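Section 4. Setting Up Your Chair and Desk

Applies to the Aravena task chair and the Arel desk, bought together or apart. If you have a chair by somebody else, most of this still works, but the levers will be in different places and we can't be blamed for them.

Before you start

You should have finished Section 3 by now, meaning the chair has wheels on the bottom and a back on the back. If you have a small bag of screws left over, go back to Section 3.

Wear the shoes you normally work in. People who set a chair up in socks and then work in boots end up writing to us about their knees.

Set aside one quiet stretch of time and do the steps in order. Each setting leans on the one before it. If you begin with the armrests, as nearly everyone does, you will get to do the armrests twice.

4.1 Seat height

1. Roll the chair away from the desk. You are fitting the chair to yourself first and to the furniture later.

2. Stand in front of the seat. The highest point of the cushion should come to just below your kneecap.

3. Sit all the way back. The height lever is under the seat on the right. Lift it while seated to go down. To go up, take your weight off the cushion and lift it again.

4. Stop when your feet are flat on the floor and your thighs are close to level.

Note: If the chair sinks by itself over the course of a morning, the gas lift is worn out. Sitting more gently will not help. Order a replacement from the parts list in Section 9.

CAUTION: Do not take the gas lift apart. It is under pressure and holds a grudge.

4.2 Seat depth

5. Pull the front lever and slide the seat until you can fit two fingers between the edge of the cushion and the back of your knee. Three is fine. A whole hand means the seat is too short for you, and an absence of fingers means it is too long.

6. Let go of the lever and rock forward until you hear the catch. If you don't hear it, the seat will find its catch later, probably during a phone call.

4.3 Back height and lumbar support

7. Stand behind the chair and take hold of the backrest on both sides.

8. Raise it one notch at a time. There are five notches. Past the top one the back drops to the bottom and you begin again, which the design team at Ulurcombe calls a feature.

9. Sit down and check where the curve meets you. It should press lightly into the small of your back, at belt height. If it is pushing on your ribs, it's too high.

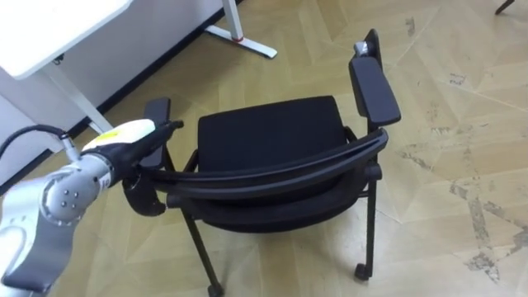

Raed Akl: I had mine on the third notch for most of a year and blamed the mattress. Went down one and the ache was gone by February. Please tell people the notch they like in the store is not the notch they'll like after lunch.

Consider yourselves told. We have had several letters to the same effect, and the advice is sound: pick a notch, live with it for a few days, then move it by one if you need to. Moving it by three because you are annoyed at four o'clock is a different activity.

4.4 Tilt

10. Unlock the tilt by pushing the left lever outward.

11. Lean back. If you have to shove, the tension is too strong. If you find yourself looking at the ceiling, it's too weak.

12. Turn the large knob under the front of the seat. Clockwise is firmer. It takes a good many turns to make a difference, and there is no dignified way to reach it.

CAUTION: Never unlock the tilt while leaning on it.

4.5 Bringing the chair to the desk

13. Roll the chair in. With your shoulders relaxed and your elbows bent at your sides, your forearms should rest level with the desktop.

14. If the desk is too high and doesn't adjust, raise the seat until your elbows are right and put something firm under your feet. We sell a footrest. A phone book also worked, back when there were phone books.

15. If the desk is too low, raise it on the four threaded feet, turning each the same amount. Put a cup of water on the desktop to check. Remove the cup before you adjust anything further. 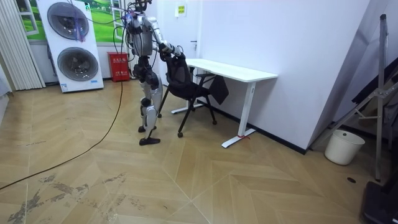

16. Set the armrests last. They should just touch your elbows without lifting your shoulders. If they bump the desk and keep you from getting close, lower them until they pass underneath. An armrest you never use is doing less harm than one that holds you at a distance from your own keyboard.

Note: On smooth floors, use the soft wheels (part of the Urkbridge floor kit). The hard wheels are meant for carpet. On a smooth floor they'll take you to places you hadn't planned to go.

4.6 Checking your work

Work for roughly 2 hours, then run through the following without changing how you're sitting:

Feet flat on the floor or footrest
Back touching the backrest
Shoulders down
Screen about an arm's length away
Legs uncrossed

Most people fail the last one. Uncross them and carry on.

If something feels wrong, change one setting and leave the rest alone until tomorrow. Write your settings on the card inside the back cover, in pencil. You will want them the first time somebody borrows your chair.

Next: Section 5, Cleaning and Stains, including coffee.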